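The gripper can hold a cloth now!

Monday, February 12, 2024

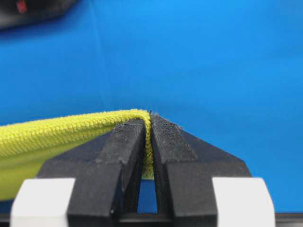 I've been wanting to write that title since September, when I started this arm with a box of secondhand servos and a lot of confidence. Blocks were easy. Foam balls were easy. Cloth ate my whole winter, and I loved nearly every minute of it.

If you're new to the blog, the arm is called Skokdale (after a street I used to live on, no deeper meaning) and it lives on a bench at the shared shop, two spaces down from the laser cutter. The long-term goal is folding. The short-term goal was picking up one cleaning cloth by its edge and keeping hold of it while the arm moves, and that's what this post is about.

My first fingers were smooth on the inside. I'd printed them nice and slow and was very proud of the finish, and of course a smooth finger is about the worst thing you can bring to a floppy piece of fabric. The cloth would bunch up, the fingers would close, the arm would lift, and the cloth would stay exactly where it was. I logged 50 tries with that set and got 7 lifts. A couple of those were probably luck.

So I redrew them. The new ones are black and chunky, with angled tips that lean in toward each other, and the right one has a flat textured pad on the inside face. I went through 18 versions of that pad (the drawer of rejects is a sight). Too coarse and it snagged the loops and wouldn't let go. Too fine and we were back to the slippery days. The one I settled on feels a bit like fine sandpaper when you run a thumb over it, and it picks up lint like crazy, so I go over it with an old toothbrush before each session.

Abundio Ventura has the bench next to mine, and he was the one who got me to stop squeezing so hard. I had the closing force cranked way up, thinking more was better, and the servo was getting warm and the tips were flexing apart at the top. He told me to drop it by half and close slower. I didn't believe him for a week. Then I tried it and went straight over to buy him a coffee.

The other big change was where to grab. I used to aim for the middle of the cloth, and now I go for the edge, where the fabric can fold over and give the fingers something thicker to bite on. Bright cloth on a plain blue background helps a ton too. My edge-finding code is pretty basic, and yellow-green against blue is about as kind as I can be to it.

Latest score: 94 good grabs out of 100, over two evenings, same cloth each time. The misses were nearly all ones where the edge had curled under and the code picked the wrong spot. I reran a few of those by hand and the fingers held fine once they were in the right place, so that's a software job, and I'm kind of looking forward to it.

Next up is a second arm, which I'm calling Lidora. The base is printed and the wiring is a mess of labels and tape. I also want to try a thin cotton napkin, which I expect will humble me all over again. If you've built fingers for fabric, please tell me in the comments what you used for the pads, and I'll post the files for mine once I fix the screw holes.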